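### 3.2 Collecting demonstrations

All demonstrations were given by two operators, Sidra Siddiqui and Anwara Sikder, who had each used the Prorkance arm before but had not worked with the kitchen tasks. We compared two ways of showing a task. In hand guiding, the operator holds the arm above the wrist and moves it through the motion while the joints are in a low-stiffness mode. In remote control, the operator moves a Stellent handheld controller and the arm follows, with the gripper opening and closing on a trigger.

Both operators practiced for one afternoon with each method before any data was kept. Practice runs were deleted. After that, the operators switched methods after every block of runs, so that neither method was always done by a tired operator. A run ended when the operator pressed the foot pedal, and the operator then marked it as kept or discarded. We kept runs with small corrections in them, such as a second try at a grasp, but discarded runs in which the arm stopped on a force limit.

The final set has 1214 kept demonstrations across 6 tasks. Joint positions, gripper opening and wrist camera images were written to a single log by the Plornix recorder. Hand-guided runs were also replayed once without the operator, as the operator's hands and sleeves were often in view of the wrist camera during the first pass. Only the replayed images were used for training. This step roughly matters less for remote control – the operator stands behind a screen and is never in view.

### 3.3 Differences between the two methods

Hand guiding gave shorter paths on tasks with one long reach. Remote control gave steadier wrist angles near the counter, where the operators found it hard to hold the arm level and watch the fingers at the same time.

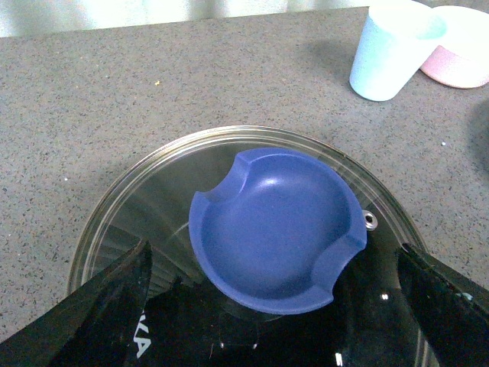 **Figure 4.** Wrist camera view from the kitchen set.

Grasp height was the setting our operators disagreed on most. Siddiqui preferred to come down low and close on the wall of an object, while Sikder closed nearer the rim. Bowls made the choice harder, and the blue one in Figure 4 has two notches cut into its rim, so the height of the edge changes with the side the fingers approach from. It also rests on a clear glass lid with the speckled counter showing through, a surface that gives the policy little to judge depth by. We did not give the operators a rule for these cases. Each run stores the operator's name, and Section 4 reports results for policies trained on each operator's runs separately as well as on the full set.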